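Celtance Five-Panel Folding Screen: Review After a Summer of Use

September 6, 2018

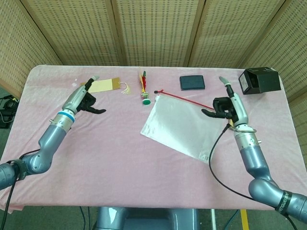
I bought the Celtance in June to split one long room into a work end and a sitting end. The building went up before anyone thought about open floor plans, and the landlord in Pladville does not allow new walls. A folding screen was the cheapest thing that would do the job. I paid $351 for it, with delivery from the Tretirham warehouse included.

It comes flat in one box, with the panels already strung and the hinges in a bag. Attaching the hinges took me most of an evening. The screws supplied are soft and I stripped two of them before switching to a hand screwdriver. The holes are pre-drilled and they did line up, which I can't say for the last one I owned, a Semple.

Setup matters more than the instructions let on. With the panels opened nearly straight, the screen tips if you brush past it. Folded into a shallow zigzag it stands fine, but you lose a good part of the width, so measure for the zigzag and buy accordingly. I measured for the straight position and ended up with a gap at the window side. A tall plant is standing there now.

For privacy it is good. From across the room you get shapes and movement and not much else. Daylight still comes through, so the work end did not turn into a cave. For sound it does nothing at all. If you want to take phone calls while someone watches television on the other side, save your money.

Cleaning is the weak point. Dust settles in the weave and a cloth only pushes it further in. A vacuum with the soft brush works, done every couple of weeks. I would keep it out of a kitchen.

The feet are bare and will mark a soft floor. I stuck felt pads on them the first week and the screen slides easily now, maybe too easily. One hinge has loosened since June and needed tightening. The rest have held.

Semple makes a heavier version of the same idea with metal feet. It doesn't tip, but it takes two people to move, and I fold mine back whenever we have guests. If yours is going to stay in one spot for years, the Semple is probably the better buy.

I would buy the Celtance again at the same price. I would also order the extra panel, which is sold separately and uses the same hinges.

Rating: 4 out of 5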